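Quem somos

A Dronach testa robôs que os outros dizem já estar prontos. Começámos em janeiro, há quatro anos, com uma sala emprestada e muita desconfiança em relação a vídeos de demonstração. A desconfiança mantém-se. A sala é agora nossa.

Não fabricamos braços nem vendemos software. Os clientes trazem-nos um sistema, dizem-nos o que ele faz e nós repetimos a tarefa até aparecer o que não vinha na brochura. Quase sempre aparece.

O caso Torvik

Muita gente chega a esta página por causa do relatório sobre o Torvik, o controlador para tarefas domésticas da Skatine, e por isso contamos a história sem enfeites.

A promessa era uma taxa de sucesso quase perfeita a tirar roupa de máquinas de carga frontal. Fizemos 1.523 ciclos. Em 40 deles o braço continuou a avançar para dentro do tambor depois de o sensor de força ter registado contacto com o aro. O software classificou todos como «concluídos», porque a peça acabou por sair. Foi Wanda Villanueva, responsável pelos ensaios, quem comparou os registos de força com os do planeador e deu pela diferença. O primeiro caso era o ciclo 896, e já tinha passado por duas revisões, incluindo uma nossa.

O fabricante falou em ruído do sensor. Talvez em parte fosse. I-hsuan Ko trocou o sensor, repetiu a série e o atraso na paragem continuou lá. Um robô que toca num aro metálico e demora a parar também demora a parar quando toca num pulso. Recusámos assinar o parecer e perdemos o contrato.

A correção chegou meses depois. Funciona melhor. Se funciona bem, ainda não sabemos, e não o escreveremos enquanto não soubermos.

O trabalho com tambores e portas abertas continua a ocupar boa parte da semana. 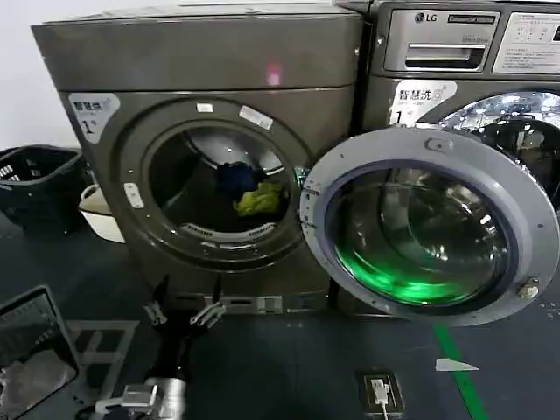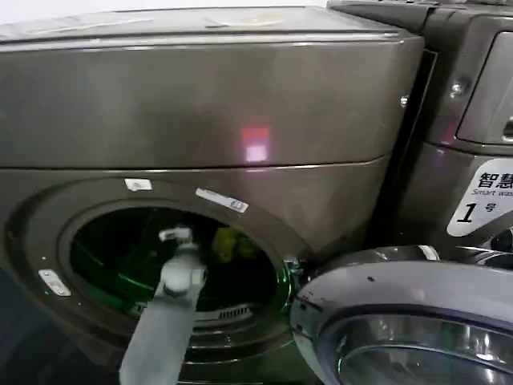 A equipa

Wanda Villanueva dirige os ensaios. I-hsuan Ko trata da instrumentação e tem a última palavra sobre calibração. Anika Calloway escreve os relatórios e corta os adjetivos. Mei Calloway gere os clientes, incluindo os que deixaram de o ser. Roscoe Kowalczyk responde pela segurança e pode parar qualquer ensaio sem pedir licença a ninguém, nem à direção.

O que não fazemos

Não emitimos selos. Não participamos em vídeos promocionais. Não aceitamos a expressão «falha isolada» sem os registos completos.

Artigos recentes

Torvik: relatório completo e resposta do fabricante
Zimo: porque suspendemos a segunda série
O que conta como «concluído»?
Botões de emergência fora do alcance da mão
Como pedir um ensaio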